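Vurasel workshop opens its hand-held gripper build to home makers

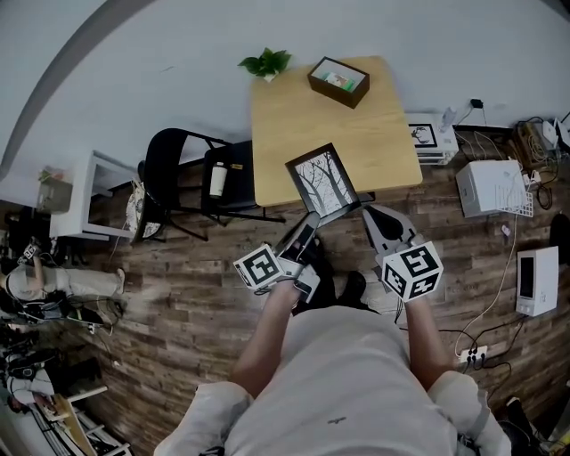 Drikholm, February – The Vurasel shared workshop has announced that plans for its hand-held gripper, built by members over three months, are now free to use. Each pair lets a person record everyday tasks so that a robot arm can later learn to repeat them.

The project was led by Adanech Gebru, with software by Tianyou Fang. “We wanted a build that fits on a kitchen table,” said Ms Gebru. “Most of the parts can be printed at home.”

Evening sessions for up to 40 makers will start at 7 pm in the Genley room – no experience is needed. Places can be booked at the workshop desk.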